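Demonstration gathering (robotics)

Demonstration gathering is the recording of examples from which a robot learns to carry out a task. A person guides the robot through the task many times, and the motions of the arms are stored together with the camera views. A learning program is later trained on the stored examples and tries to produce similar motions on its own. Each complete recording is called an episode. The term demonstration is used for the same thing in older lab notes and in most course material.

Methods

The most common method is teleoperation. The operator moves a pair of small leader arms by hand, and the working arms copy the movement. Other setups use a game controller, a headset with hand tracking, or direct pushing of the arm itself. Teleoperation with leader arms is favored for two-arm work, as both hands can be used at once and the operator's body stays out of the camera views.

Workspace

Tabletop setups usually have two arms facing a shared work area, with dark cloth hung behind or around it to keep out changing light and background clutter. Fixed cameras give a wide view of the table. Small cameras on the wrists give a close view of the gripper fingers and whatever lies between them. Household items and toys are common task objects, being cheap to replace and easy to name in a written instruction. 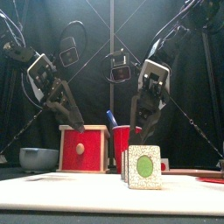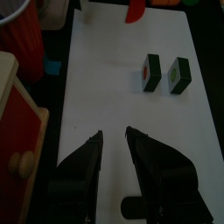
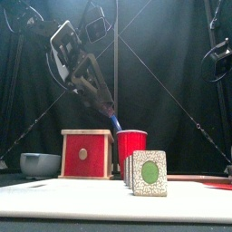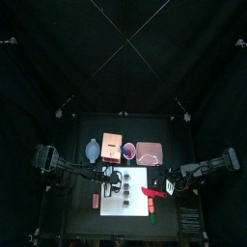 A two-arm tabletop workspace, with toy and kitchen-type objects set out for recording. The second view is from a wrist camera; the other three are from fixed cameras.

Does a learning system need failed attempts as well as good ones?
It depends on the training method. Systems that simply copy the operator are normally trained on successful episodes only, though episodes in which the operator makes a mistake and then corrects it are often kept. Systems that learn to score their own progress can also use failures, provided they are labeled as such.

Episode structure

An episode begins with the arms in a rest position and the objects placed by hand. The operator reads the instruction, performs the task and ends the recording with a foot pedal or key. The objects are then moved to new positions. If they are always set down in the same spots, the trained system tends to reach for those spots even when the objects are elsewhere.

Recordings are checked before use. Common reasons for rejection are a dropped camera stream, a long pause in the middle of the task, and an instruction that does not match what was done.

Example: the Hulik set

The Hulik set is a collection of two-arm tabletop episodes recorded at the Urley workshop under Nikola Kaczorowski. Recording started in May and the first version was released in August 2025. It contains 515 episodes covering 41 written instructions. A further 116 episodes were rejected during checking, most of them for timing errors between the wrist cameras and the arm data. Of the accepted episodes, 263 use both arms and the rest use one.

The set is stored in the Kaijage format, which keeps the video and the joint positions in separate files linked by a shared clock. An older converter, Movex, can read the files but drops the gripper opening values, so episodes passed through it have to be matched again with the original joint data.

See also

Imitation learning
Teleoperation
Robot end effector
Training data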